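Nirwood two-arm bench kit - worth the money?
Robotics and Automation > Kits and Reviews

mossy_kettle
Posted Feb 3, 2026
Hello all. Long-time reader, very occasional poster! Our little workshop is thinking of getting the Nirwood two-arm kit for light bench work, sorting and fetching mostly. The price I've been quoted is £2,935 with both arms and grippers, and I'd dearly love to hear from people who live with one before I go and spend that sort of money.

tenpenny_lathe
We've had ours since April and I'm very fond of it. Setting up took 30 minutes longer than the booklet promised, but the Ekanayake software that comes with it is lovely and patient with beginners (I certainly was one). Buy it from the Dunonness shop if you can, they answer the phone.

GreyWether
I'll be the grump, sorry. For that money I'd look at Gurkthorpe. We ran a Nirwood for 100 hours and the grippers wanted resetting far too often for my liking. Nice people, good manual, but I wouldn't buy it twice.

tenpenny_lathe
Fair enough, though I've reset mine twice in all that time. Are you on the old fingers?

GreyWether
Could be - they never sent us new ones. I'd still want that in writing before paying. 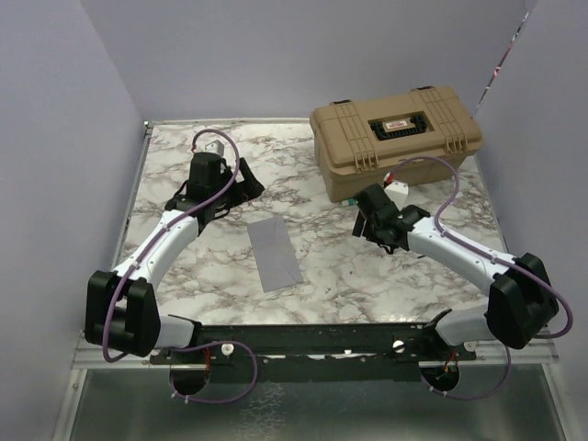 hobnail_jen
Cable routing is what I'd ask about before anything else, mossy, as it's the bit that makes or breaks a two-arm bench for me. Leave too little slack and the arm tugs at its own plug, leave too much and you'll be forever fishing loops out of the work. I like the purple cable arching up over each gripper and then tied down along the white forearm, and I'd copy that whichever make you end up with. Pale ties show up nicely against it too, so a missing one is easy to spot! I check mine every 20 runs or so, with a cup of tea.

mossy_kettle
Thank you all, so kind. Is the reach good enough for a bigger box at the back of the bench?

hobnail_jen
Depends on the box, I'm afraid. Measure yours and ring Dunonness with the numbers, they were very good with me.

GreyWether
And ask them about the fingers while you're on!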